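Tips > Around the House > Medicine Cabinet
Kitchen Laundry Health Garage Archive
September, by Hiwot Gebretsadik

I finally cleared out our medicine cabinet, and oh my, the cough syrup in there! The shower steams up that whole wall, so I've moved the pills to a bedroom closet shelf - high up, in a box with a latch, labels facing out. 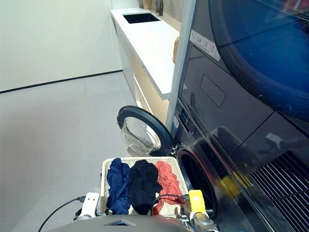 Can you put everything into one big jar to save space? Keep each medicine in its own bottle, with the pharmacy label on, so you always have the name, dose and date to hand.

I also write the month I open anything on a strip of masking tape and stick it to the cap. 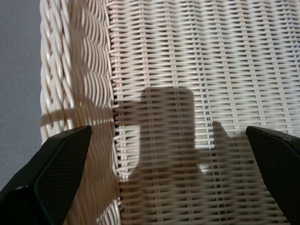

Limsakul commented that a 30-day refill is easier to track if you mark the reorder date on the kitchen calendar, and I've been doing it ever since (red pen, big circle).

Old stuff goes in a paper bag by my purse, and then to the pharmacy drop box. Call first, not every store has one.

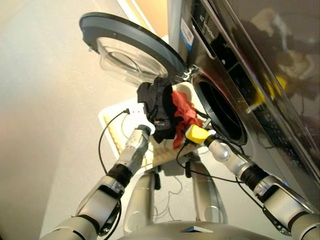 Washer with the door open.

My other habit is a list of what everyone takes, taped inside the closet door. I put the doses on it, and any allergies, 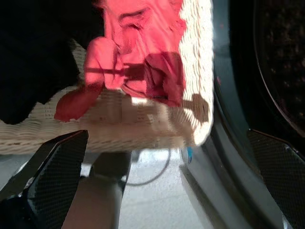 and the pharmacy phone number goes at the bottom in fat marker, with a copy in my wallet. I redo the list whenever a prescription changes.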